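Junley Robot Arm Club: your questions

Updated 31 Jul 2021. Answers by the person who does the emails. If yours isn't here, ask at the door.

Who can join?
Anyone in year 8 or up. Adults too. No coding needed for the first month, we start people on driving the arm by hand.

Where and when?
Upstairs at the Cirerdale building, same room as last term. Side entrance, the front one locks at 5. Buzzer is slow, give it a minute.

What does it cost?
$30 a term. Covers your share of parts and the Stultari entry. Siblings half price. If the fee's a problem just email, no forms.

Do I need my own laptop?
Handy but no. There's 4 club ones and we share. If you bring yours, install the software at home first please, the wifi is terrible and it's a big download.

What's Stultari?
The competition. Used to be only lines and mazes, now it has a sorting round and a spelling round and those are the two we enter. Next one is in February. Teams of up to four. You can be in the club and skip it, plenty do.

What's the Akbulut?
The Akbulut Shield, our own end-of-term thing. One table, one arm, a word drawn out of a hat. Most letters placed wins. Best score so far is 167, and yes there is an argument about how that was counted.

How are points worked out?
Letter in the right spot, 5. Right way up, another 3, so 8 for a clean one. Dropped on the floor, nothing, and you don't get it back. Touching a block with your hand during a run ends the run.

Can I work on the arm outside club nights?
Not on your own. There's open bench on Saturdays, book a slot on the sheet. Two people minimum when the arm is powered.

Is it dangerous?
Small arm, but it will pinch. Hair tied back, no lanyards, no dangly sleeves. Know where the stop button is before you touch anything else. Everybody gets shown on night one and gets asked again on night two.

My kid did a whole term of coding at school, can they skip the start?
Sorry, no. The first month is mostly about how the arm moves and school coding doesn't cover that. It goes quick.

Can parents stay?
Yes. Chairs along the back. Please dont coach from them.

What happens if I miss a week?
Nothing. Notes go up on the shared folder, usually by the next day. Miss three and your team may borrow someone else for practice runs.

What do we do in the spelling round?

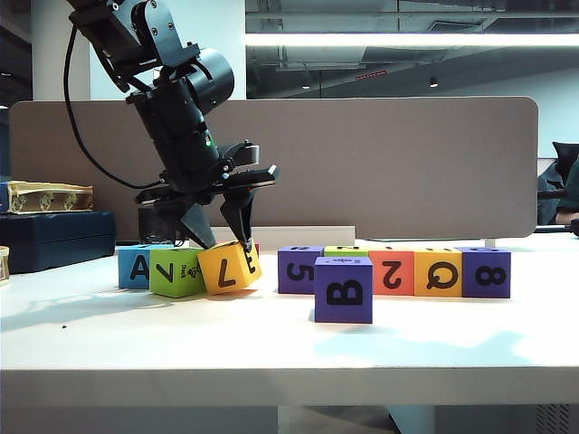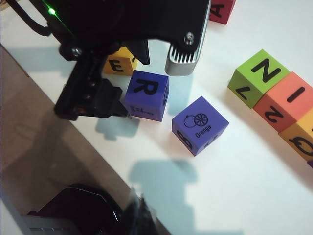 Short version, you get a word and a pile of foam blocks and the arm has to build the word. Most new teams spend all their time on the gripping and leave the reading till the last week. Do it the other way round. A block has something different on each side, so the same green one can be an N from on top and a 7 from the side, and your program has to know wich face it's meant to care about. Sideways and upside-down letters count as normal, the judges won't straighten them for you. Practise with a messy table. Picture faces are allowed as well, there's one with an orange on it that says Orange in small print, and a program hunting for an O will go for that if you let it.

Can we bring our own blocks?
For practice, sure. For the Shield it's club blocks only. Please put them back in the tub after, all of them.

How do I sign up?
Email with name, age and which night suits. Or turn up, watch one session free, pay the week after.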